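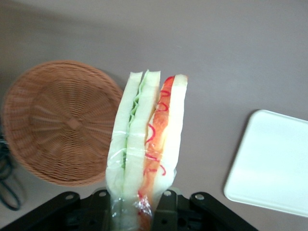

Skulen pick-and-place starter kit: receiving and safety checklist, with my comments

Unit on loan from Drondateck, 30-day evaluation
Checked at the Markden prep kitchen training room
Date of inspection: 23rd December

I went through the standard sheet from Gough (the one we use for anything with a motor in it) and added my own notes under each line. OK means I'd sign it, FIX means it has to be done before anybody else uses the thing, and WATCH means look again in February when the loan gets reviewed.

1. Packing list matches contents: OK
Everything on the list was in the crate. The printed manual is 328 pages and a big chunk of that is the same warnings in other languages, so don't panic when you lift it.

2. Arm base secured to table: OK
Clamps tight, no rocking when I leaned on it. I leaned pretty hard!

3. Table surface clear of trip and snag items: FIX
There's a coil of black cable lying on the tabletop over on the left, next to the wicker basket. I want it clipped along the back edge. The basket can stay and so can the white tray on the right, they're part of the task.

4. Gripper fingers, visual: OK
Matte black, one angled in from each side, and they come together evenly on the item. No chips or burrs that I could feel with the power off.

5. Gripper fasteners: OK
Silver bolts on the finger plates. I put a wrench on each one after lockout and none of them moved. I'd still like a paint mark across the heads so the next person can tell at a glance if one has backed off (cheap, easy, please just do it).

6. Grip on a soft item: OK, with a comment
I used the sandwich for this, the one with the lettuce and the orange-red layer with the red squiggles. The fingers take it low down, on the wrapped part, and hold it upright over the table. The bread looks a little squeezed where the wrap pulls it together, but that's where you'd expect it. I ran the pick 17 times at the slow setting and had no drops. At the fast setting I quit after 7 because I didn't like how close my sleeve was getting, and that one's on me.

7. Wrap and loose film: WATCH
Clear wrap bunches up right by the fingers. There are recesses and small holes in the black housing between them, and I can picture a loose corner working its way in there over a long shift. Drondateck's sheet says to wipe the housing weekly. I'd go with every shift if we're handling anything wrapped.

8. Pinch points labeled: FIX
One label on the base, nothing near the fingers. The spare labels are in the bag with the hex keys, so this is a five-minute job.

9. Emergency stop: OK
Pressed it mid-move three times. Arm stopped each time and stayed stopped until I reset it at the box. Button is reachable from the front and the left side. From the right side I had to stretch, and I have long arms, so I'm asking for the second button (it's an add-on, see line 12).

10. Power loss while holding: OK
Pulled the plug with an item in the grip. The fingers kept hold and the arm sagged maybe an inch. Keep your hands out from under it anyway.

11. Wrist camera lens and mount: OK
Lens clean, mount snug. The picture is sharp up close and goes a bit soft farther out, which doesn't bother me for table work.

12. Quote and add-ons reviewed: WATCH
The Skulen kit is $1,641 with the single stop button. The second button and a longer stop cable are priced separately and I don't have that number yet. I think a second button ought to come in the box, and I said so on the phone.

13. Food contact: NOT APPROVED
Nothing in the paperwork says these fingers are rated for touching food. Until somebody sends me that in writing, training and demos only. No lunch orders, even wrapped ones.

14. Operator instructions posted: FIX
Only the quick-start card, and it's taped up facing the wall. Turn it around and add the lockout steps.

Result: conditional pass. Lines 3, 8 and 14 need to be closed before the first training session. I liked this kit more than I thought I would, it's quiet and the grip is gentle, and setup took me less than a morning. The crate is under the stairs, please keep the foam, it has to go back in the same box.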